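Teaching by Hand at Natari

The Suvton project collects its training data without a robot in the room. An operator holds the gripper, performs the task and puts it down. Marker cubes on the gripper supply its pose. By April the archive held 2,478 demonstrations, 70 of them rejected for tracking loss.

The microwave task has 4 stages: open door, lift plate, insert plate, close door. Tape on the table outlines the oven's position - a shift there would spoil comparison between sessions.
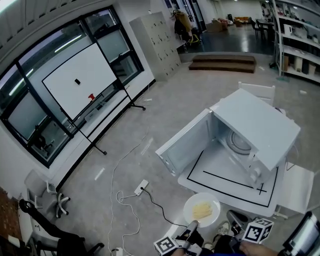 From demonstration to policy

Each recording is trimmed, resampled and checked against the arm's joint limits. Natari trains on no fewer than 1,000 recordings per task. Door closing remains the weakest stage.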